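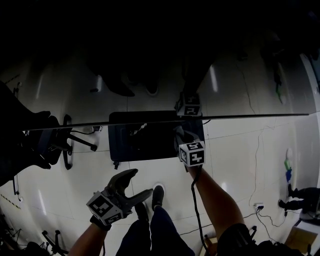 Handout 4: Looking after the handheld gripper station

Read before your first bench session. Bring it with you. The copy taped to the cabinet has coffee on the calibration section and has been unreadable since November.

What you are maintaining

The Kaltow station is a pair of handheld grippers, the marker cubes that go on them, a head camera, and the recording computer we call Shehu, after the sticker somebody put on the case. The operator does a task by hand with the grippers, Shehu works out where each gripper was from its cube, and the arm in the Forneo cell later tries to do the same thing. How well the arm manages depends a great deal on the part you are about to look after, and this will be pointed out to you whenever it manages badly.

There are no motors in the grippers. Students take this to mean there is nothing to maintain. There are fingers, pivots, return springs, a cable, a cube mount and four screws, and every one of them has ruined somebody's afternoon.

1. Before you touch anything

Sign the log. Write down the gripper number, the cube number and what the last person said was wrong with it. "Feels weird" is a legitimate entry, but please say where.

Shut down the recording on Shehu before unplugging a gripper. If you pull the cable first, the session file stays open and grows until the disk is full. The record stands at 582 gigabytes of a perfectly still floor.

2. Cubes

The cube is the measuring instrument. Everything else is a handle.

Check that each face is flat and clean. Fingerprints are fine. Gloss is the problem: a shiny patch under ceiling lights turns a black square white from certain angles, and the tracker will either drop the cube or, worse, report it with great confidence somewhere else. Wipe with a dry cloth. Do not use alcohol, which lifts the ink. We have a small collection of gray cubes from the year we learned this.

Grip the cube and try to twist it. It should not move at all. If it does, take it off, clean the mount, and refit it with the four short screws, tightened in diagonal pairs. The long screws in the same tray are for the camera bracket. They will go in, they will feel wonderful, and they will come out through the printed face.

After refitting any cube you must recalibrate. Yes, even if you put it back exactly where it was. You didn't.

3. Fingers and pivots

Open and close the fingers slowly ten times with the gripper pointing up, then ten times with it pointing down. You are feeling for a catch near the closed end. A catch usually means grit in the pivot. Blow it out, and if that fails, take out the pin and wipe it. One drop of dry lubricant, on the pin, outside the gripper. Oil collects dust and within a week you have made grinding paste.

Look at the finger tips in good light. Long thin parts (rods, tubing, trim) wear a groove across them, and once there is a groove the rod sits in it every time whether the operator wants it to or not. Replace fingers in pairs.

4. Cables

Most faults here are cable faults. The cable runs from the hand back along the forearm, and it needs a loop of slack at the wrist and another at the elbow. Fit it with the arm bent, then straighten the arm. If it pulls, start over.

On the floor, keep cables against the wall on their way to the outlet and out of the walking line. Two people working on one long part will both be looking at the part, and their feet will be making their own decisions.

5. Calibration

Put the Arketti target on its stand, start the calibration program, and move the gripper through the 13 poses on the screen. Hold each one until it beeps. Students who are good at video games try to beat the beep, and their numbers are always terrible.

Write the residual in the log. If it is worse than last time, repeat once. If it is still worse, go back to section 2 and twist the cube again, properly.

Then do the rod check. With a partner, hold the long rod level between two grippers and walk it slowly from side to side. The distance between the two cubes on the screen should stay put. Expect a little drift if the rod flexes, so keep it gentle. If the distance jumps, one cube is being lost and found again, and it is nearly always the one that the other person's sleeve keeps covering.

6. Putting it away

Grippers go on the hooks with fingers open, so the springs rest. Cubes face inward. Coil the cable loosely, never around the handle. Chairs back to the desks, stands folded, nothing left on the marked tape.

For next time

Bring one completed log page for a gripper you serviced yourself, with the residual before and after. Page 44 of the station manual shows the format. It also shows the cube mounted upside down, which we have reported.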